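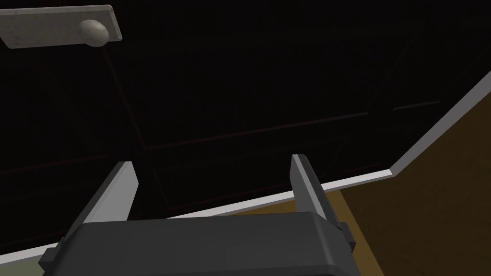

Simulated Kitchens Help Robot Arms Open Real Cabinets

A robot arm trained mostly in computer-rendered kitchens learned to open cabinet doors it had never met before, researchers at the Clendonen Institute reported this month.

The group built 230 virtual kitchens, changing the door color, the handle shape, the lighting and the height of the cabinets from one to the next. Dark doors under dim light were included on purpose. Earlier versions of the software often lost track of the door edge in those kitchens and closed the gripper too soon.

The new method, called Sultell, splits the job in two. One part of the program picks a spot on the handle and keeps updating it as the arm moves in. The other decides how to pull, and it can change direction partway if the door resists. Both parts work from a single camera view looking out over the fingers.

After training, the software was moved to an arm made by Prins and tried on 8 real cabinets. It got the door open in 80 percent of attempts. Round knobs gave it the most trouble, and most of the failures came from fingers slipping off during the pull.

Training took 7 days on the institute's own computers. The team used only a small set of real recordings, which were added near the end.

Erent, a maker of kitchen fittings, paid for part of the work and supplied the handle models. The researchers plan to try drawers and sliding doors next. They expect to release the virtual kitchens in December.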